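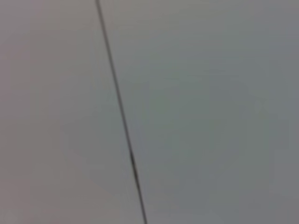

Furniture finishing assistant (part-time), Ovbridge workshop

Genosau is a small workshop in Ovbridge. We repair and refit cabinets, wardrobes and counters for homes and small offices. We are looking for one more person for the finishing bench, three days a week, from August until the end of December.

The work is mostly with flat panels. You will clean them, check the joints between them, fill small marks and match the color where two panels meet. Many of our panels are pale, and on a pale surface every line is visible. A person who likes to look slowly will be happy with us – a person who likes to hurry will maybe not.

Your tasks
Checking seams by eye and by fingertip before a piece leaves the workshop
Cleaning and filling scuffs along edges and joints
Writing a short note for each panel in our Rai job book
Packing finished panels for delivery to our shop in Tullow

Last year we finished roughly 1000 panels, and 341 of them needed some repair at the joint. So please understand that this is the main part of the job.

We ask for steady hands, good close eyesight (glasses are fine) and everyday English. Experience with furniture is welcome but not necessary. You will be trained at the bench during the first two weeks, and the training is paid.

A thin seam between two pale panels, with a short brownish mark on it, is a usual thing to find at the bench.

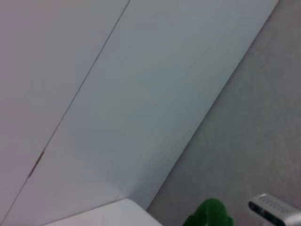
Thenmozhi Bhat: I would like to add that you will not be left alone with a difficult joint. In my first month I asked for help with almost every one, and it was always given. Bring your own apron if you have one you like, the ones in the workshop are very long.

How to apply
Please write us a short letter, one page is enough, and tell us about something you have repaired. Bring it to the workshop office or send it by mail with the reference number 908. A photo of yourself is not needed.

Posted Aug 8, 2023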